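5. Before You Start: Good Practice for Paired Grippers

A tidy start makes every recording better, and it takes so little time!

1. Clear the work area and smooth out what you can of the table covering.
2. Set both grippers down with the jaws open and pointing away from you.
3. Switch on the left unit first, then the right.

Note: Bastbridge sites keep each pair together for 300 sessions before inspection. 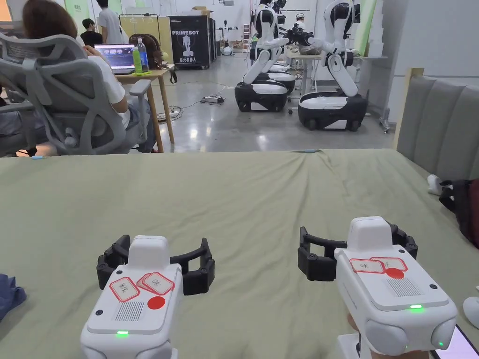

Labeling is the rule we love most - it saves so much hunting later. Every unit carries its own handwritten label, put on the top of the housing where you can read it without picking anything up. Red-bordered paper stickers do the job well, with the red dot just below them. Keep labels and dots clear of the speaker slots, and check for a green light on each unit before you lift it.

CAUTION: Keep fingers out of open jaws whenever a light is on.

4. Enter both label codes in the log, then begin.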